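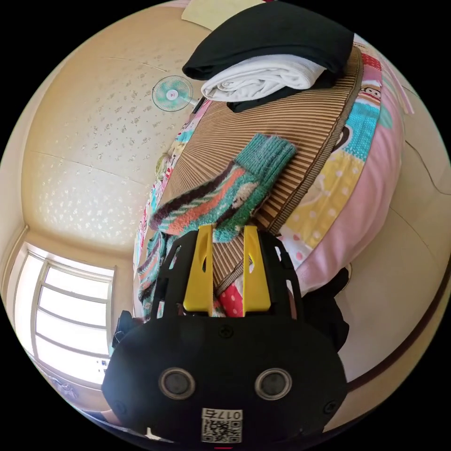
Reading time: 4 min

Chapter 6
From Wide-Angle Images to Gripper Paths

Malachy Hennessy

Chapter 5 treated the camera as a pinhole. The model is adequate for narrow lenses and fails for the lenses usually mounted on hand-held grippers. In Figure 6.1 the side of the bed is drawn as a curve and the corners of the image carry no data. A pinhole model fitted to such an image leaves errors that grow with distance from the image center, and a planner that reads positions from it will inherit them.

The two yellow fingers also appear in Figure 6.1, standing upright with a gap between them. They are fixed in the image apart from their opening and closing, and the software uses them twice: as a mask, so that their pixels are not matched against the background, and as a measure of gripper width.

This chapter builds the software that turns a recorded sequence into a path a robot arm can follow. The worked example is the Kerken sequence, a bedroom tidying task with 2,057 images. The code is written for the Pleneck library, but only its matrix routines are needed.

After this chapter the reader should be able to:
1. Fit a wide-angle lens model and report its error in pixels.
2. Mask the parts of the gripper that move with the camera.
3. Recover the camera path and express it at the fingertips.
4. Reject segments in which tracking is not reliable.

Bedding is a hard case for tracking. The sleeping mat has fine, repeated stripes, and a feature found on one slat looks much like a feature found on the next. Printed quilt borders give better matches, since the panels differ in color and drawing. Folded cloth gives good matches until it is moved, after which every point on it must be dropped from the map. In the Kerken sequence, 624 images were rejected on the first pass, most of them with the mat filling the view. Section 6.4 reduces this to 252 by weighting matches according to how distinct they are.

A second problem arises when two grippers are in use. Each records its own path in its own coordinates, and the paths must be joined before a two-arm task can be planned. In Figure 6.2 the second gripper is seen at the left, held in a hand. A view of this kind gives a direct constraint between the two paths, provided that the detector does not confuse the second device with the first.

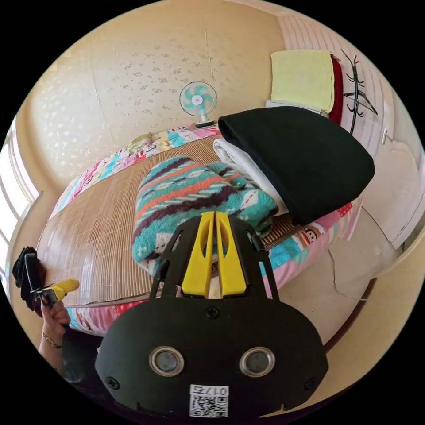 6.1 The Lens Model

Let a point in camera coordinates lie at angle t from the optical axis. A pinhole camera places its image at radius r = f tan t, which has no finite value at 90 degrees. The Kasprzak model used here replaces the tangent with an odd polynomial in t with 4 coefficients. The coefficients are fitted from views of a flat target, starting from r = f t and setting the higher terms to zero.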